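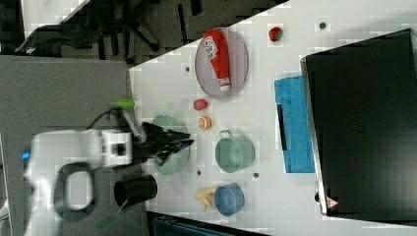 Recording Tabletop Demonstrations for the Srour Training Set

This guide sets out the procedure for collecting pick-and-place demonstrations at the Goststead laboratory. It applies to all operators who contribute episodes to the kitchen objects portion of the set. Operators new to the station should complete one supervised session with Joelle Saliba or Anas Chamoun before recording alone.

Before the session

1. Start the control software and home the arm. Wait until the Nesis console reports that all joints are ready.

2. Open a new session and enter your operator code, the station number and the task family. Task families were revised in March, and the older codes are no longer accepted.

3. Draw a layout card. Each card names the objects to be used but leaves their placement to the operator. Spread them over the table and vary their orientation – a bottle may lie across a plate, and a cup may rest on its side. Do not line objects up in rows.

4. Confirm that every object named in the instruction can be reached by the gripper without leaving the tabletop. Bowls and pots should be placed so that the fingers can approach the rim from above.

Recording an episode

5. Read the instruction aloud once, then press Record. Hold the arm still for 2 seconds before the first movement.

6. Move at a steady pace and take a direct path to the target. With shallow objects such as bowls, pause above the rim, lower one finger inside, and close the gripper slowly.

7. If a grasp fails, you may try again once within the same episode. Mark the episode "recovered" when you save it. A second failure ends the episode, which should be saved as "failed" and kept. Failed episodes are used in training the success detector and must not be deleted.

8. Release the object, raise the arm clear of the table, and press Stop. No episode may run longer than 90 seconds.

9. Change the layout before the next episode. Moving only the target object does not count as a new layout.

After the session

10. Replay the first and last episodes in Faveck and check that the video and joint readings stay in step. Report any drift to Tamer Abou Jaoude before uploading.

11. Write one plain sentence for each episode stating what was moved and where it was put. Use ordinary names for objects – "the red bottle," "the green bowl" – and avoid catalog codes.

12. Upload the session. A full session is 180 episodes. Partial sessions are accepted with a short note in the log.

The current release holds 876 reviewed episodes in this task family. Questions about review decisions should be sent to Ursina Prantl.

Filed under: Robot Learning / Data Collection / Operator Guides

Contact the lab | © Goststead Laboratory | Back to top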